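Stornov Shared Workshop
Robot Arm Bench: Frequently Asked Questions

General

What is the Robot Arm Bench?
The Robot Arm Bench is a member-built installation in Room 2 of the Stornov Shared Workshop. It consists of a table-mounted work area, an overhead arm with a two-finger gripper, and a control computer. Members may reserve it for their own projects or join the ongoing Trinditz build, under which the present gripper and control software are maintained.

Who may use the bench?
Any member in good standing who has completed the bench orientation. Guests may observe but may not operate the controls. Members under 18 must be accompanied by a parent or guardian for the whole session.

Is prior experience required?
No. The orientation covers startup, manual control, the stop button, and shutdown. Members who wish to change the control software should also be able to read and edit a simple script.

Reservations and fees

How is the bench reserved?
Through the workshop calendar, under "Room 2, Arm." Sessions run in two-hour blocks. The last block begins at 7 p.m. A reservation not claimed within 20 minutes is released.

Is there a charge?
Bench time is included in membership. Replacement finger plates damaged through misuse are billed at cost.

Objects and handling

What objects may be used for picking practice?
The workshop keeps a set of toy produce, dishes, and soft toys for this purpose. Members may bring their own objects, provided they are dry, have no sharp edges, and fit between the open fingers. Glass, liquids, batteries, and real food are not permitted on the table.

How should objects be arranged?
For a first session, place each object well clear of its neighbors and leave a broad open area for setting things down. Crowded layouts are allowed once the member can pick single objects reliably. When objects are close together, the fingers may close on more than one at a time, and the member should check the grip from the side before raising the arm.

In the layout below, the red apple is in the gripper with something green directly behind it, and the banana lies close by on the right. Most of the tabletop has been left clear. 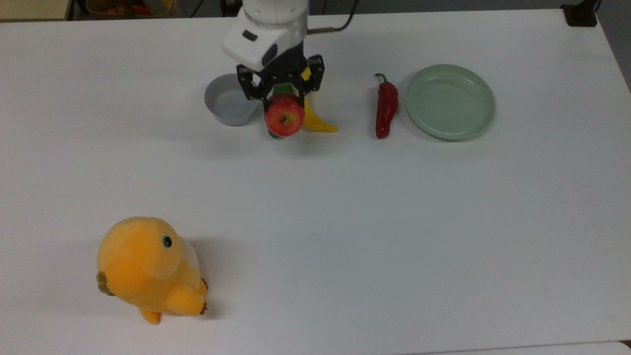

What should be done if two objects are gripped together?
Lower the arm until the objects rest on the table, open the fingers fully, and raise the arm before moving anything by hand. Do not pull an object out of closed fingers. Note the event in the session log under "double grip."

Do soft toys need different settings?
Yes. Select the "soft" profile, which closes the fingers more slowly and stops at a lower force. The profile should be returned to "standard" at the end of the session.

Building and modification

May members modify the gripper?
Finger plates may be exchanged by any oriented member. Drawings for the current plates are in the Trinditz folder as sheets 108 and 109. Sheet 108 shows the plates themselves and sheet 109 the hole pattern. Changes to the wrist, the arm, or the mounting require written approval from the workshop office.

Where are screws and spare parts kept?
In the Hubmann cabinet, drawer 71. Parts taken from the drawer must be entered on the sheet inside the lid.

Can the bench run member-written software?
Yes, through the Rerkance interface installed on the control computer. New scripts must first be run at reduced speed with a second member present at the stop button. Scripts may be stored in a personal folder, but the startup files must not be edited.

Closing a session

How should the bench be left?
Raise the arm to its parked position, open the gripper, and switch off the power at the wall. Return workshop objects to their bin and wipe the table with a dry cloth. Session logs are cleared every November, and members who wish to keep theirs should copy them before then.

How are faults reported?
Press the stop button, attach the red tag to the control computer, and submit a fault form at the front desk. The bench may not be used again until the tag has been removed by workshop staff.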